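양팔 로봇 키트(수건 접기 용도) 도입 전 확인해야 할 사항을 문의드립니다

로봇·자동화 장비 게시판
작성자 Lai-ching Shek
2026-09-01

안녕하십니까. 직업훈련기관에서 실습 장비 선정을 담당하고 있습니다. 당 기관에서는 하반기 자동화 실습 과목에 사용할 장비로 Fomuvau 양팔 키트를 검토하고 있으며, 공급은 Mokside를 통하여 받을 예정입니다. 실습 과제는 극세사 수건을 집어 접는 작업입니다.

제안서에는 본체 두 대, 그리퍼, 손목부 카메라, 제어 프로그램이 포함되어 있으나 다음 사항이 명확하지 않습니다.

첫째, 얇은 천을 집을 때 기본 손끝만으로 충분한지, 별도의 마감재가 필요한지 알고 싶습니다.
둘째, 팔 바깥으로 지나가는 배선이 반복 작업에 지장을 주지 않는지 궁금합니다.
셋째, 작업대와 조명 조건에 관하여 공급사가 제시하는 기준이 있는지 확인하고자 합니다.

유사한 구성을 운용하여 보신 기관의 의견을 부탁드립니다. 두 팔을 마주 보게 놓고 흰 작업판 위에서 회색 물체의 양 끝을 다루는 구성을 기준으로 답변하여 주시면 감사하겠습니다. 그리퍼 옆에 소형 카메라를 하나씩 두는 방식입니다.

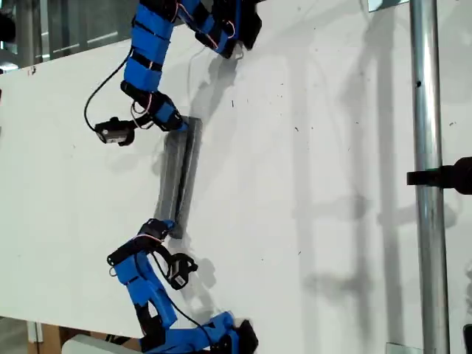

Lok-yiu Kuo

당 연구실은 동일한 키트를 6개월간 시험 운용하였습니다. 문의하신 순서와 다소 다르게 답변드리는 점 양해 바랍니다.

배선에 관하여 먼저 말씀드립니다. 적색과 백색의 가는 전선이 링크 바깥면을 따라 지나가므로, 설치 단계에서 여유 길이를 반드시 점검하여야 합니다. 여유가 부족하면 손목을 크게 돌릴 때 커넥터에 힘이 걸리고, 지나치게 길면 천에 걸릴 수 있습니다. 당 연구실에서는 관절을 가동 범위 끝까지 천천히 움직여 본 뒤 묶음 위치를 정하였습니다. 설명서에는 이 절차가 한 줄로만 기재되어 있으니 검수 항목에 별도로 넣으시기를 권합니다.

카메라 케이블도 같은 기준으로 점검하시면 됩니다. 팔 옆으로 고리 모양을 이루며 늘어지는 부분이 천 위로 내려오는 경우가 있습니다.

작업대는 무광 백색 판을 추천합니다. 회색 천과 구분이 잘 되는 장점이 있습니다. 다만 지지 기둥이나 팔의 그림자가 판 위에 길게 드리워지면 천의 윤곽 인식이 불안정하여질 수 있으므로, 창가에 설치하실 경우 시간대별로 시험하시기 바랍니다. 공급사의 조명 기준은 시험 당시 받지 못하였습니다.

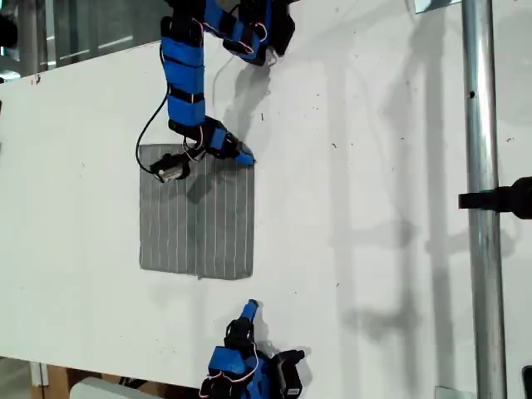
손끝 마감과 집기 성능

기본 손끝은 표면이 매끄러워 극세사 천의 모서리를 자주 놓쳤습니다. 당 연구실에서는 손가락 끝에 파란색 도장용 테이프를 감아 사용하였습니다. 500회 단위로 기록한 결과 테이프를 감은 쪽의 실패가 확연히 적었으나, 감는 사람에 따라 두께가 달라져 결과의 편차가 컸습니다. 담당자를 한 명으로 지정하는 것이 바람직합니다.

겹친 부분을 집을 때에는 손끝 사이에 천이 작은 뭉치로 모이는지를 확인하십시오. 평평하게 물린 상태에서는 들어 올리는 도중 미끄러지는 일이 많았습니다. 수건은 고리 조직이 있는 제품이 비교적 다루기 쉽고, 박음질된 가장자리는 두께가 달라 별도의 조건을 두어야 합니다.

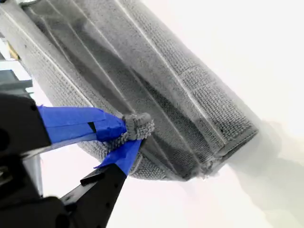
테이프를 감은 두 손끝으로 접힌 극세사 수건을 집은 상태

I-hsuan Yu

위 답변에 대체로 동의하나 소모품 비용에 관하여 보충합니다.

당 기관은 Mokside의 유지보수 계약을 체결하여 이용하고 있습니다. 계약에 따른 부품 회신 기한은 14일이며, 손끝 마감재는 보증 대상에서 제외됩니다. 4월에 교체품을 신청하였을 때 기한 내에 회신은 받았으나, 실제 수령까지는 더 오래 걸렸습니다. 학기 중에 사용하실 계획이라면 예비 손가락을 함께 발주하시기 바랍니다.

아울러 테이프만 감는 방식 외에 손끝에 털 모양의 짙은 색 패드를 더하는 방식도 있습니다. 바닥에 붙은 얇은 천을 끌어 올리는 데에는 이 방식이 유리하다고 판단합니다. 대신 패드에 먼지가 붙기 쉬우므로 작업판에 검은 부스러기가 보이면 먼저 청소한 뒤 시험을 계속하셔야 합니다. 테이프 모서리가 들뜨기 시작하면 당 기관에서는 그날 바로 교체합니다.

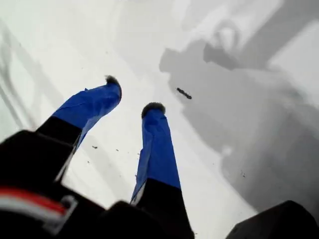
분류: 구매·계약 > 소모품 및 보증

상기 분류에 따른 당 기관의 확인 항목을 첨부합니다.

손끝 마감재의 규격과 추가 공급 가능 여부
외부 배선 및 카메라 케이블의 단품 판매 여부
이용자가 손끝에 테이프를 감은 경우 그리퍼 보증의 유지 여부
제어 프로그램 갱신의 제공 기간

세 번째 항목은 담당자에 따라 안내가 달랐으므로 서면으로 받아 두시는 편이 안전합니다.

King-fai Siu

저희는 Fomuvau 대신 Curham 제품을 사용하고 있어 직접적인 비교는 어렵습니다. 수건 접기라면 한 팔로도 가능하지 않을까 생각합니다. 가격은 공급사에 문의하시기 바랍니다.

Lai-ching Shek

답변에 감사드립니다. 배선 여유 점검과 보증 관련 서면 확인을 검수 조건에 반영하겠습니다. 한 팔 구성은 실습 과목의 목적이 양팔 협조 작업에 있어 검토 대상에서 제외하였습니다. Lok-yiu Kuo 님께 한 가지 추가로 여쭙니다. 테이프의 폭은 어느 규격을 사용하셨는지 알려 주시면 발주서에 기재하도록 하겠습니다.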